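Krajčí Distillery Puts Its Plum Brandy on Sale Beyond Lostdale, Under Mild Protest

Bottles from the family still go to shops in Gimham this March
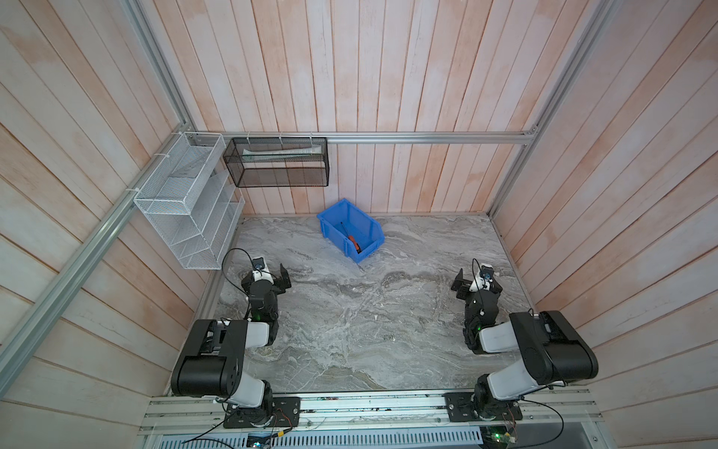

What is being released

LOSTDALE: Krajčí Distillery will sell its Vurkholm plum brandy outside its home town for the first time. The first release is 1,450 bottles, of which 1,272 go to stores. The remainder stays in Lostdale, where it was spoken for before the labels were printed.

Vurkholm is double distilled from late plums and spends nine years in oak. It tastes of stewed fruit, almond and a little smoke, and finishes dry. Owner Dalibor Krajčí was asked for a longer tasting note and supplied the word "plums."

"My father thought Gimham was too far to drive with glass," Krajčí said. "He had a point about the road. We've bought better boxes."

A 14-year version is still in the barrel. Master blender Zdislava Štefanec checks it every Tuesday and reports that it's older.

How to drink it

Štefanec suggests a small glass at room temperature, after dinner. Ice is allowed. She would prefer not to watch.

Where to find it

Vurkholm will be stocked by independent liquor stores in Gimham and at the distillery shop, which opens at noon, or shortly after Krajčí finds the key. Trade orders and press samples: Viera Kadlec, sales office, Krajčí Distillery, Lostdale. Please ask for one sample at a time.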